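I caught up with Niloufar Khosravi on 17th February in the second-floor kitchen of the engineering building, where she was eating crackers out of the sleeve and trying to get a laptop to wake up. She had promised me an hour. I got closer to two, and I'm not sorry, because I've been wanting to write up the suturing project since I first heard her mention it in line for coffee.

The project is called Nirnau. (It was a typo for something else, and she won't tell me what.) It started as a class assignment in her surgical robotics elective, and then the class ended and the students just kept coming. The idea sounds small when she explains it: take recordings of stitches done with two robot arms, work out what each arm is up to at any moment, and train a program to suggest the next move. Pick up the needle, pass it over, pull the thread, go again.

"People hear 'robot surgery' and think we're building a surgeon," she told me. "We're trying to get one handover right. One! I'd be so happy with one."

I asked how many stitches they've labeled so far and she knew it straight off, 2677. Of those, 2298 made it past the second check. The rest had labels that two students couldn't agree on, usually over when a grasp begins. Does it begin when the jaws touch the needle, or when they close? The group spent most of a Tuesday on that and I gather it got a little loud.

"It's the best argument we ever had," Niloufar said. "I had a sophomore drawing needle drivers on the whiteboard, and she'd never said a word in class before. She was right, too. We rewrote the whole guide."

The labeling program is called Annan, and one of the students wrote it over winter break. It's ugly, she says, but it's quick, and it lets you step through a stitch with the arrow keys and tag each arm by itself. Before that they used a spreadsheet. She made a face at the word spreadsheet that I wish I could print.

I got to sit in with the group for a bit after the crackers ran out. They work in pairs, one calling out and one typing, and it's a lot like listening to people play a very slow board game. "Left idle. Left idle. Left reaching. No, go back." Somebody had brought clementines. I tried a few myself and was terrible at it – I kept watching the needle and forgetting there were two arms to keep track of.

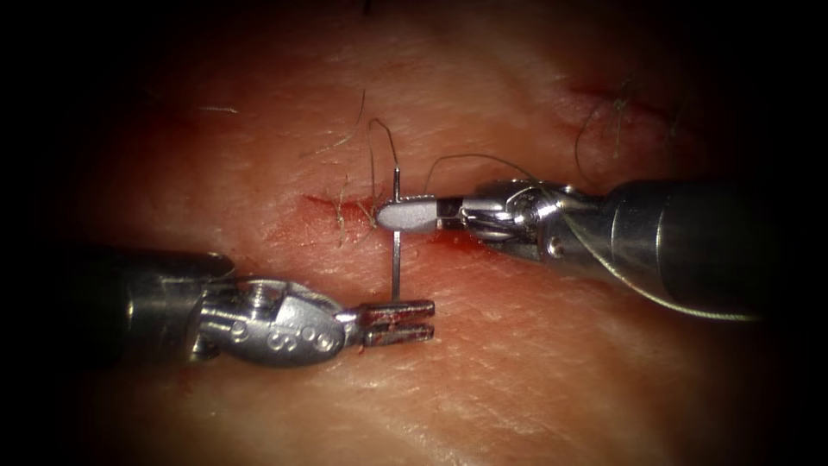

Thread is the thing they all complain about, by the way. "The needle is stiff, so at least it behaves," Niloufar said. "Thread does whatever it wants. It loops, it lies down next to something dark, and the program decides it's gone. Or it sees a hair and decides that's thread." She's had students ask if they could leave thread out altogether, and she lets them try it for a week. They come back.

She's hoping to have something to show in April, at the student night that Lukomport puts on. They took a poster there last year and a man stood in front of it for ages and then asked where the restrooms were. This time they want a live demo, with visitors guessing the next move before the program does. I think that's a great idea and I told her so (I also told her I'd be guessing against the sophomore, which she advised against).

Does she ever get tired of looking at stitches? She thought about it while she packed up.

"I sewed a button on my coat last weekend," she said, "and I caught myself saying the labels out loud. Right grasping, left idle. My roommate asked who I was talking to."

The group meets Thursdays after five, and you don't need to have taken the class. Email Niloufar first so she can set you up with a login for Annan, and bring a snack if you can.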